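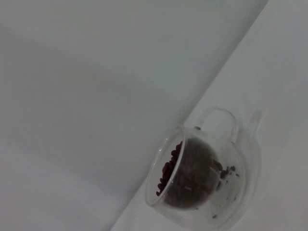
Against the loyalty app

September 2022

Went to buy lunch. Soup, roll, the usual. The till wanted to know if I had the app. I said no. The person behind the till looked sorry for me and said it would be 2 pounds less with the app. Two pounds! On soup!

So I stood to one side and let the queue go past and downloaded the thing. It's called Listar, you'll have seen the stickers if you live round here, half the shops on the high street have signed up. It wanted my email. Then my phone number. Then a code sent to the phone number. Then my date of birth, "so we can treat you". Then my location, always, even when I'm not using it. By this time the soup was getting a skin and I'd have paid the two pounds just to sit down.

I gave up at the location bit. Paid full price. Have been cross ever since, hence this.

My argument, such as it is. A price should be a price. It should be written on the shelf or the board and it should be the same for me as for the woman behind me. Not a price and a secret better price you get for handing over your birthday.

I know what people say. It's a discount, you're being rewarded, nobody's forcing you. But look at how it goes in practice. Tirnuline, where I get shampoo and plasters and so on, brought in their card price in the spring. Before that my shampoo was three pounds something. Now it's three pounds something with the card and nearly five without. That isn't a reward. The reward price is the old price. The new price is a fine for keeping yourself to yourself.

And the labels. The card price is huge and yellow, and the real one is tiny underneath in grey. I've been caught out more than once, got to the till, total's wrong, have to decide if I'm the sort of person who makes a fuss over a bottle of conditioner. (I am, but not with people waiting.)

My mother doesn't have a smartphone. Doesn't want one. She has a perfectly good phone with buttons that she charges once a week. She's shopped in the same supermarket since before I was born and she now pays more there than a student who moved in last week. She won't complain, that generation don't. She just says everything's gone up. Well yes, but it's gone up more for her, and she's the one counting it out of a purse.

That's the part that really bothers me. The people paying the higher price are exactly the ones you'd want to look after. Older people. People with a cracked phone and no data left. People who can't read a screen very well or who don't have much English. Anyone who has a good reason not to want their whereabouts on file somewhere, and there are more of those than you'd think. None of them get the cheap soup.

With bills going the way they are this autumn it's not a small thing either. Everyone I know is turning lights off and looking at the meter. If a shop can afford to sell the butter cheaper it can afford to sell it cheaper to everybody.

Now the points. I do have one card, an old plastic Stamari one, lives in the back of my purse behind the library card. I've had it so long the stripe has worn off. Checked it last night for the purposes of this rant. I have 3883 points. Sounded like a fortune. Went on the website to see what I could get and the answer was either a set of tea towels or money off a hotel I'd never go to. Years of shopping in there, and tea towels. And every one of those points is a little note somewhere about what I bought and when. They know when I had the flu. They know when I gave up meat and when I started agian.

People shrug at this. "They only want to send you vouchers." Maybe so. But I worked in an office long enough to know that once you've got a big list of stuff about people, somebody sooner or later wants to do something with it, or sell it, or leaves it on a train. I'd sooner there wasn't a list.

Then there's the time. Nobody adds up the time. Passwords, updates, the app logging you out in the queue, no signal at the back of the shop, the whole line waiting while someone holds their phone up to the ceiling. I had 200 unread emails last week and a good half were from shops telling me they'd missed me. They hadn't missed me. I was in there Thursday last and the place was heaving.

To be fair - I do try - there are ones I don't mind. Uibo, the bakery by the bus station, does a paper card. Buy 5 loaves, get one free. They stamp it with a little stamp. It doesn't know my name. If I lose it I lose it, if I find one in a coat pocket it's a good day, and if you've forgotten yours they usualy just stamp a new one and tell you to staple them together. The price on the board is the price. The free loaf is an actual free loaf on top. I'd call that a reward and I've no quarrel with it.

So it can be done. It was done for years, with stamps and coupons cut out of the paper, and my nan had a drawer full of them and seemed to enjoy it.

What I'd like. One price on the shelf, in print you can read. If there has to be a members' price then a plain card from the desk, no phone, no birthday, handed over to anyone who asks. Staff allowed to swipe one for people who haven't got one - some of them do it already, on the quiet, and bless them for it. And a rule that the ordinary price can't be shoved up a fortnight before the card price comes in, which I'm told is hard to police but so are lots of things we bother policing.

Won't happen by itself. Shops like their lists. But you can write in, and I have, to two of them. One sent an automatic reply thanking me for my feedback and inviting me to download the app.

Going back for soup tomorrow. Full price again, I suppose. Or I'll take a flask.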